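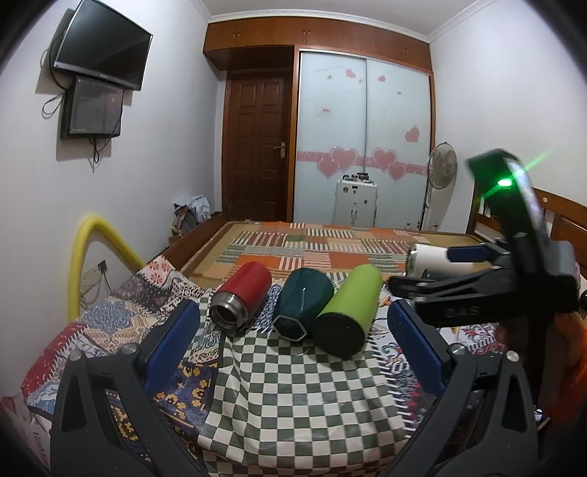 Savita Pal told me that a learning system does not need my best examples, it needs my normal ones. I was writing this down for two days in my head before I agreed with her. When I began, I tried to make every grasp beautiful, and all my examples looked the same.

So in June I changed my way of working. I do 18 grasps, then I move the bottles to new places and begin again. I also let the cloth stay wrinkled, as cloth is in a real home. If I come to a bottle from a bad angle, I correct it slowly and keep the example. Before, I deleted such ones.

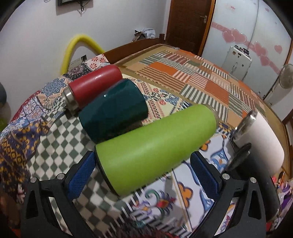 Hiltau Home Data Club

Bottles lying on a bed are harder than I expected. The green one is wide, and it lies close to the dark teal one, so the fingers must find their place between them. I open the gripper fully before I go down. Musa Adebisi does it the other way, he opens late, and his examples are also good. We decided to keep both styles.

We have 2446 examples now. I watched the last ten again in the evening, and in three of them I moved too fast at the end. I marked them for Femi Bako, who will check if they are useful. Next I want to try with the lights lower, and with a plain sheet on the bed.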